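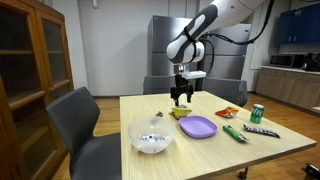 Roboterarm mit Zweifingergreifer über einem Holztisch.

Mai, Redaktion Edlow Sicherheitsbrief

Ratus-Gateway: Update 8 schließt Lücke in der Sitzungsverwaltung

Für das VPN-Gateway Ratus steht seit Anfang des Monats das Update 8 bereit. Es behebt einen Fehler in der Sitzungsverwaltung, durch den abgelaufene Token unter bestimmten Bedingungen weiter akzeptiert wurden. Betroffen sind Installationen, bei denen die Anmeldung über den Verzeichnisdienst Hila läuft und die Option »Sitzung fortsetzen« aktiv ist. Rein lokale Benutzerkonten sind nicht betroffen.

Im Kundenkreis von Edlow waren 129 Gateways mit der fraglichen Konfiguration gemeldet. Auf 40 davon ist das Update noch nicht eingespielt. Die Betreiber wurden per Ticket angeschrieben.

Das Einspielen allein genügt nicht. Bereits ausgestellte Token bleiben gültig, bis der Sitzungsspeicher geleert wird — in der Verwaltungsoberfläche unter »Dienste«, dann »Sitzungen verwerfen«. Alle angemeldeten Benutzer werden dabei getrennt. Bei Clustern ist der Vorgang auf jedem Knoten einzeln auszuführen, der Abgleich überträgt das Verwerfen nicht.

Wer das Update nicht kurzfristig einspielen kann, sollte die Option abschalten und die maximale Sitzungsdauer auf 9 Stunden begrenzen. Zusätzlich empfiehlt sich eine Durchsicht der Anmeldeprotokolle auf Sitzungen, deren Quelladresse ohne neue Anmeldung wechselt. Kunden mit Protokollsammler Zulu finden dafür im Regelkatalog eine vorbereitete Abfrage. Sie setzt voraus, dass das Gateway im erweiterten Format protokolliert. Treffer bitte mit Zeitstempel und Gerätekennung an die Meldestelle schicken und die Originalprotokolle aufbewahren.

Kommentare

nordknoten: Nach dem Update war bei uns der Protokollumfang wieder auf Standard. Bitte prüfen, sonst liefert die Zulu-Abfrage nichts.

pf_admin: Gilt das auch für die virtuelle Appliance?

Redaktion: Ja, gleiche Firmware, gleiches Vorgehen.

kabelsalat77: Zweiter Knoten beim Verwerfen vergessen, danke für den Hinweis.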